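**Loredana Piras** · thread

**1/** Moving the spare room clothes back into drawers this week. The chest of drawers was at Tzanetos getting two runners replaced, so everything that lived in it has been on the bed or in bags since July. I'm posting as I go because a few of you asked how I sort when there's no floor space.

**2/** The room is small. Bed, one window, door that opens inward. With the drawers back against the wall there is a strip of floor I can stand in and that's it. So the mattress is the sorting table. I strip it first and sort straight on the cover.

**3/** The cover is the slippery kind with red roses on it. Looks nice, terrible for stacks. Anything folded small slides if you lean on the bed. I keep finished stacks up at the pillow end and work from the other side.

**4/** Order I do it in:

- whites first
- then thin tops
- then knits
- dark things last

Whites first because they show every bit of lint the knits drop. I learned that with a maroon sweater and a batch of pillowcases.

**5/** Nayeli Grajales asked if I fold or roll. Fold. Rolled shirts take up the same room in these drawers and I can't see which one is which. The drawers are 18 inches deep, so a shirt folded in thirds and then in half goes in twice front to back.

**6/** Monday, 4 pm. First two bags are done and in the top drawer. Now the loose stuff. Polka dots and the pink are up by the red pillow with the pale blue next to them. Olive, maroon and black are still in the pile on the right, and I haven't touched the whites from this lot. 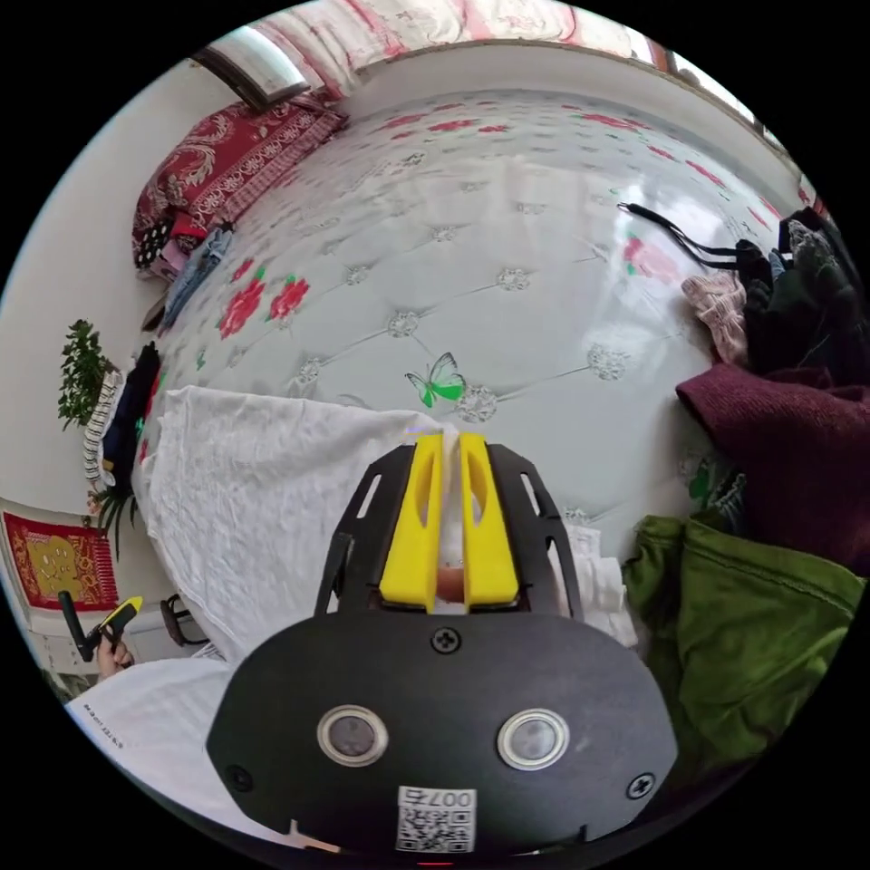
**7/** Whites, then. The big crumpled one gets shaken out and folded by itself. It's too wide to fold on my lap so I do it flat on the bed: long edges together, then in half, then in half again. The small ones go on top of it and the whole stack moves in one trip.

**8/** Cords and straps. I pull these out of the clothes pile before I fold anything. They snag on knits and they pull other things off the bed when you lift them. All of them go in a shoebox in the bottom drawer. I'll match them up to whatever they belong to some other day.

**9/** Knits get folded flat, sleeves in, and they go in the widest drawer. Never on hangers. Two of mine have shoulder bumps from a winter on wire hangers and they haven't come out in three washes.

**10/** Milagros Villca says to put the dark things in inside out so they don't pick up fuzz. I tried it on the black ones. It does work, but then you have to turn them all when you're getting dressed at 6 in the morning. I went back to right side out and keep a lint brush in the drawer.

**11/** Things I'm not keeping go in a bag by the door right away. If I leave them on the bed they get folded again with everything else. This round the bag has a cardigan with a bad zipper, a skirt that has never fit, and nine socks without partners.

**12/** Repair bill, for the people who asked: 59 dollars for both runners, including pickup. A new chest the same size was a lot more and the wood wasn't as good. The second drawer still sticks a little at the end. I rubbed a candle stub along the edge and it's better.

**13/** 6:30 pm. Bed is clear. Top drawer is whites and thin tops, second is everyday, third is knits, bottom is dark things plus the shoebox. Quilt goes back on after dinner. Winter coats are still in the hall closet and can stay there until I've bought more hangers.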